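Kitchen cell: maintenance notes

The arm in the Estlow kitchen cell has passed 2190 hours, so it was due for its second full service. It had been running well enough, but the log showed 932 grasp retries since February, and most of them came in the last few weeks. We took it out of the schedule for two days and worked through the list.

The gripper came first. The finger screws had backed out a little on one side, which let the finger tilt under load. They were cleaned, given fresh thread lock and torqued to the value on the card inside the tool drawer. The finger faces were wiped down with alcohol. If you run the cell, please check those screws by hand every 200 hours and write it in the log, even when there is nothing to report.

Next was the camera cable. It has to follow the arm with enough slack for the wrist to turn all the way in both directions, and the old routing was too tight at the last tie point. With the wrist fully rotated, it pulled on the connector. Jasik had already sent us a replacement cable for a dropout problem in the spring, so we fitted that one and left a wider loop at the gripper.
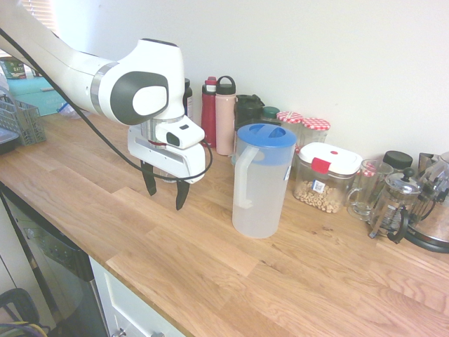 Once the cable was in, the wrist camera had to be calibrated again. Any time the mount or the connector is touched, the old calibration should be thrown out. We ran the standard board routine, then had the arm move to 500 test points over the counter at low speed. Three points near the wall were off by more than we allow. The cause was a loose bolt on the camera bracket, and after it was tightened the second run was clean.

We did not open the joints. Van der Linden handles those under the service contract, and their next visit is already booked. Until then, keep the speed limit where it is and report any new noise from the base.

The updated checklist is in the Avulau folder under "Kitchen cell." The version dated August 18, 2018 replaces all earlier ones. Please take down the printed copy by the door if you are the first one in.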